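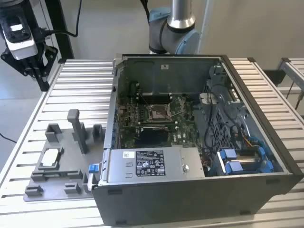

Posted by Mwende_Chege, Monday, 7:14 am

Two nights in Bodbridge in October, no car. Is the old town worth it, or do I stay by the river and eat? The brochure says "nestled" four times, so I'm nervous.

tinyau_fang wrote:
Stay up top. The lower town was rebuilt after the flood and looks like a bank lobby. The hill has 528 steps and a view of Haletti from the chapel.

Jeptoo W. wrote:
The lower town has the ferry, the market and every decent kitchen. The hill has a chapel that's locked and a man selling magnets. I've lived here long enough to resent both.
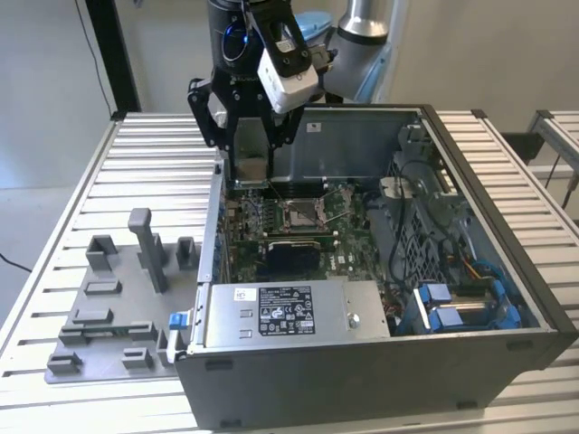 Subira Mabula disagrees with the pair of you and says to sleep in Khaemba, across the bridge, where rooms cost half as much and the church bell quits at ten.

tinyau_fang wrote:
Khaemba is a parking lot with geraniums.

Lensa T. wrote:
It has about 300 people and a very good bakery, thanks. For the history, find the Jildale Local Review at the library. They'll let you copy the town walls piece.

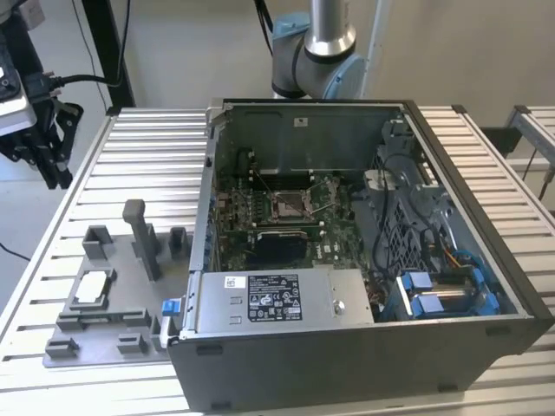

Vol. 12, No. 3, p. 698

Got it, that's the one. It says the walls once held 4000 people, which Jeptoo will tell me is wrong.

Jeptoo W. wrote:
It's wrong. Take the ferry.

Mwende_Chege wrote:
Booked the lower town. Will climb the hill if it isn't raining.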